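Papers > Drormont Workshop > Section 4

4. House rules for bin-picking cells

Every cell we visited had written rules. Karppinen and Pavlović collected 119 of them, of which 19 concerned the bin itself and 4 said how it should be held down. Clamps are popular. So is tape, which the rules never mention and every table has (Figure 4).
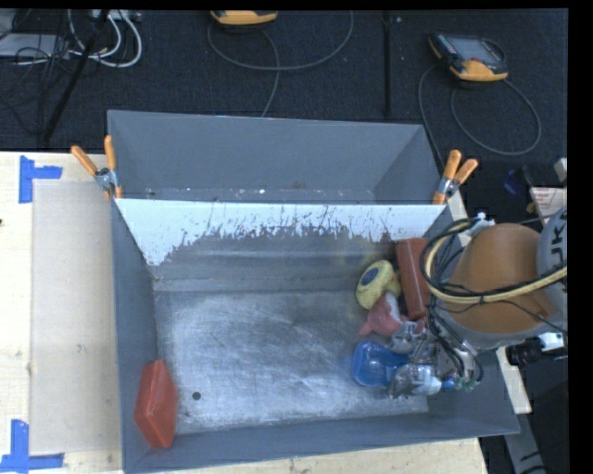

Manipulation Practice Group, Drormont
Figure 4. Bin clamped on both sides, with the gripper at a blue plastic object.

We recommend that corner marks be checked before each run and that pendants have a fixed home off the floor. The Mustia site adopted the second rule in October and has been admirably strict about it on Sundays, when the cell is shut.

Related items
Georgiou checklist, revised
Jandeo cell audit: 196 small complaints
Who moved the bin?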